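Speaker notes – "Running out: supplies in small rental houses"
Rajkumari Kandpal, Turkstead hosts' meetup, Saturday afternoon session

Notes are for me. Slides are mostly titles. Handout goes out at the end, not before, or people read it while I talk.

## Opening

Say who I am. I look after three rental houses outside Turkstead. Korholm is the biggest and the one I'll use for most of the stories. The other two are smaller and behave better.

Start with the phone call. Guest at Korholm, late evening, November, rain. No dishwasher tablets. The closest shop had shut. I drove over with a box from my own kitchen. It took 70 minutes there and back and the box cost almost nothing. Leave a pause there, the hosts in the room will have their own version.

Point to make: guests forgive a worn rug. They remember the missing thing, and they write about it.

Ask for hands: who has driven out with a single item in the past year?

## What runs out

Go through these without slides.

- Paper goods. Toilet paper, kitchen roll, tissues. Use goes up with children and with colds, so winter bookings are worse than the guest count suggests.
- Dishwasher tablets. Some guests run the machine twice a day half empty. Plan for those guests.
- Trash bags. Wrong size is as bad as none.
- Coffee filters. Cheap, light, always forgotten.
- Batteries for the remote and the smoke alarm.
- Salt. I still don't know where it goes.

Mention that hand soap rarely runs out because people see it going down. The trouble comes from things kept in closed cupboards.

## The two-place rule

This is the part to slow down for.

Everything has an open place and a closed place. The open place is for guests – shelf, basket, under the sink. The closed place is the locked closet. The cleaner fills the open place from the closed one and never from the car. If something comes from the car, it doesn't get written down, and the closet looks full on paper when it isn't.

When the closet is down to 2 packs of anything, it goes on the order. The cleaner doesn't have to judge whether it's enough. Before we had this rule I got messages like "paper OK I think," and I couldn't do anything with that.

Someone will ask about theft. Answer: yes, a little. I've stopped worrying about it. A guest who takes a pack of tissues home costs me less than a lock on every cupboard.

## Where to set things down

Short section. Skip if we started late.

Cleaners work fast and they need a surface. At Korholm that was the dining table, and the table has a polished top. Cans and spray bottles left rings on it. We moved the bottles to a tray by the sink. Paper goods can still go on the table while the rooms are being done.
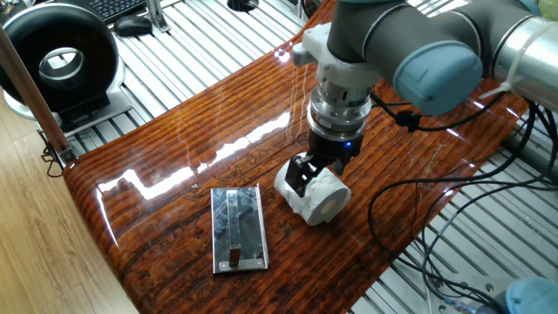
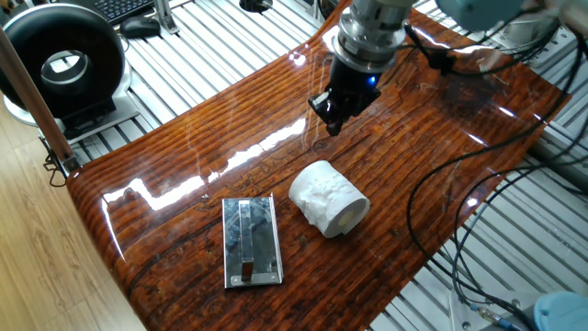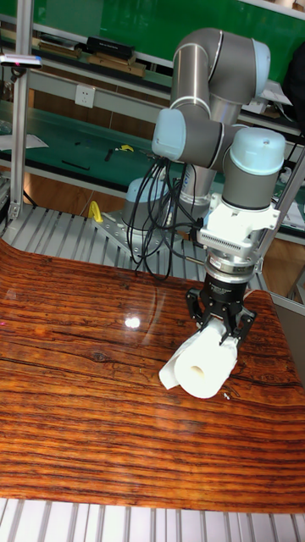
*Glossy wood-grain tabletop in all three; toilet paper roll in all three.*

Care for shiny tops, if asked:

- Dry dust first, then a barely damp cloth, then a dry one. Go with the grain.
- No spray directly on the wood. Spray the cloth.
- Check from the side, with a lamp or window behind the table. Looking straight down hides smears.
- Soft pads under lamps and bowls. Replace them when they go flat.
- Don't use a scouring sponge, even the "gentle" side. I ruined a side table that way and it had to be refinished.

## Ordering

Old way: I bought things when I passed a store. Three houses, receipts in every coat pocket, and no idea what any of it cost.

Now I order once a month from Lemma. They deliver to the barn and I split it by house. The first order was far too large. I had 300 trash bags of a size that fit only one bin at one house. They're still in the barn. Tell this one, it gets a laugh and it makes the point about measuring bins.

Advice for the room:

- Write down bin sizes, bulb fittings and filter sizes on one sheet per house. Tape it inside the closet door.
- Order the same brand each time. Changing brands means changing the holder, the dispenser or the instructions.
- Don't buy bulk of anything with a smell. Guests complain, and then you own a barn full of lavender.
- Check deliveries the day they come. A crushed carton found a month later is yours.

Storage matters more than price. Paper stored in a damp shed is wasted money – keep it off the floor and away from the outside wall. Soap and paper on separate shelves, soap lower, so a leak runs down onto the floor and not onto the tissues.

## Keeping track

I use Vateo for bookings, so I put the closet list in the notes field for each house. It's clumsy. A sheet of paper on a clipboard works as well, and two of my cleaners prefer it. Use what the person holding the mop will fill in.

The list needs three columns: item, packs left, initials. I tried adding a column for comments and it filled up with remarks about the weather and the neighbor's goat. Some of them were useful (a dripping tap, a loose stair rail), so comments now have their own page.

Walk the closet yourself now and then with the list in your hand. Mine was wrong the first few times I did it. Usually the items were there but on a different shelf.

## What to leave out for guests

Opinions differ here. Let the room talk.

My view: leave enough for the whole stay plus one day, where guests can see it. I used to leave a "starter amount" with a note telling people to buy their own after that. It saved very little, and I got tired of answering messages about it. For long stays I do ask guests to restock, and I say so before they book.

Spare toilet paper goes in the bathroom, in plain sight. A spare in the hall closet is no help to anyone sitting down.

Put the kitchen things near where they're used. Tablets next to the dishwasher, bags next to the bin. We had them together in a tidy basket by the front door and people didn't look in it.

## Questions I expect

**Do you charge for supplies?** No, it's in the cleaning fee.

**Refillable bottles?** Yes for hand soap and dish soap. Label them clearly. A guest at Korholm washed her hair with dish soap and was nice about it.

**How long did it take to set up?** One wet weekend per house, mostly spent throwing things away.

**What about one house only?** Same system, smaller closet. A kitchen drawer with a lock will do.

## Before leaving

Handouts are in the blue folder. Collect the bin size sheets from anyone who filled one in. Give the projector cable back to the front desk.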